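In Defense of the Beat-Up Bin

My sister-in-law has a pantry that looks like a store display. Everything lives in a clear box, every box has a label, and the labels are in that loopy handwriting font you see on wedding invitations. I love her, and I love visiting that pantry, but I would last maybe one weekend in it before I put the rice in the wrong place and had to be spoken to.

I'm a bin person. One big open bin, no lid, stuff goes in, stuff comes out. I've been a bin person since my first job, which was sorting returns in the back of a housewares store in Pekville for $3 over minimum wage (I thought I was rich!). We had metal bins back there that were older than I was, and they'd been dropped, dragged, kicked and stacked until you could practically read their history off the bottom. I've never owned a drawer organizer that I trusted as much as I trusted those things.

So when people ask me what they should buy to get their house under control – and they do ask, usually in April, when everybody gets ambitious – I tell them to stop looking at anything with compartments. Compartments are a promise about the future. You're saying you will always own exactly this many batteries and this much tape. Then you buy one oddly shaped flashlight and the whole system falls over.

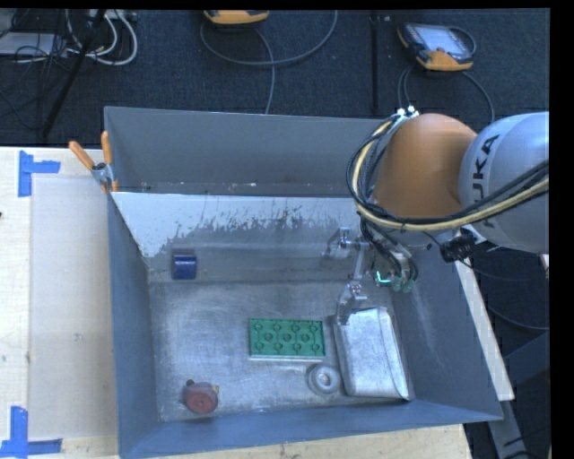 3 min read

Look at the floor of a bin like that, all scratches and cloudy marks. I find it beautiful, I really do. You can set anything down in there without wincing. There are five things in it and plenty of ways they could be arranged, and the bin has no opinion on the matter. Try that with a velvet-lined tray.

The open top matters more to me than the metal. I once paid $40 for a lidded storage bench from a company called Saengthong, and it was a very handsome bench, and I opened it so rarely that I lost a whole set of mixing bowls inside it for a winter. A lid is one extra step, and one extra step is all it takes for me to put the thing on top of the lid instead. After a week the lid is a shelf. After a month you've forgotten that it opens.

Now, the fair complaint is that bins turn into junk piles. Sure, some do. Mine by the back door has been a swamp more than once, and I've dug through it for a leash while the dog stood there judging me. But I can tip it out on the kitchen table, toss the dead pens and have it back in place before the coffee's done. My sister-in-law's last pantry redo took her an entire vacation and cost $265 in boxes alone, and she's already talking about switching to taller ones.

If you want to try it, get one bin bigger than you think you need, put it where the mess already happens, and leave it alone for a while. Buy it used if you can – somebody else has already put the first scratch in it, so you don't have to feel bad about yours.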